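Home | Notebook | Wheel cell | Parts list | Older entries | Log in

Workshop notebook, Clistdale
29 Oct 2019, wheel sorting, second hall 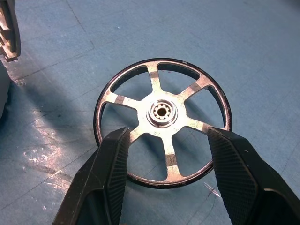
Six-spoke wheel between the open fingers, pads with fine pattern.

Batch today is 64 wheels from Brultberg, all for the bearing check. I write down what I noticed, also for Brynhildur, who has the cell after me.

Until August we did this job at the long bench. One person lifted the wheel, turned it by hand, listened to the bearing, and put it left or right. Now the gripper lifts and places, and we do only the listening and the decision. My wrists are much better. On the other side, I miss something: when I turned the wheel in my own hand I felt a rough bearing before I heard it. Now I must ask for the wheel to be put on the spindle, and then I give it a turn with one finger. It is slower for the doubtful ones and faster for the good ones.

Grip points. I prefer that the fingers close on the rim and not on the spokes. Some of these wheels have dark bands across the spokes, and I do not want the pads to pull on them before we know from Brultberg what they are. I sent the question to Þórarinsdóttir in purchasing. No answer yet.

The rims are worn to silver in places. In the old sorting rules this was "cosmetic, pass". The new sheet says only "wear", without a limit, so Brynhildur and I could decide differently for the same wheel. We should agree on one rule and write it on the sheet. My proposal: pass if the fingernail does not catch.

Floor. It is dusty again, and there was a small piece of clear plastic beside the wheel. Please sweep before each batch. When we had the bench, everybody wiped the own place without thinking about it. The floor in the cell belongs to no one's place, and so it stays as it is. I put sweeping in the start list as line 2.

About the shifts: the plan from Erncombe says one person per cell and the second person goes to packing. I understand the reason, but for two hours I had no one to ask about a bearing that sounded strange. I put it aside with a yellow tag. In the old way I would only turn my head and ask. I would like a fixed time, maybe after lunch, when we look at the yellow tags together.

Counter on the cell passes 1000 lifts this week, then the pads must be looked at. Spare pads are in the gray drawer, with the short screws.

To do: rule for rim wear, answer about the bands, ask Erncombe about the time for yellow tags.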